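Trouser folding with the hand-held grippers, day 2. Target is 100 usable demos by October.

Black fabric on a busy sheet is harder than I expected. Riet Boersma wants plain backgrounds too, so I'll do both. 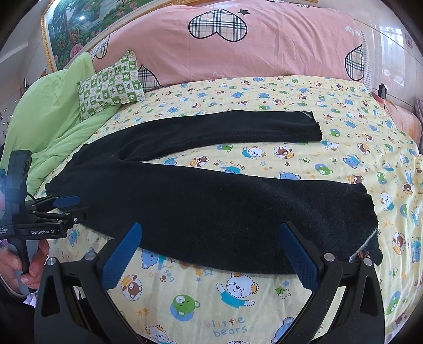
First fold is leg over leg, then hem to waist. I go slower than I would by hand. Fast demos tend to teach the policy to snatch at the cloth.

Threw out 4 takes today, all for a late grip on the hem. Next up is towels.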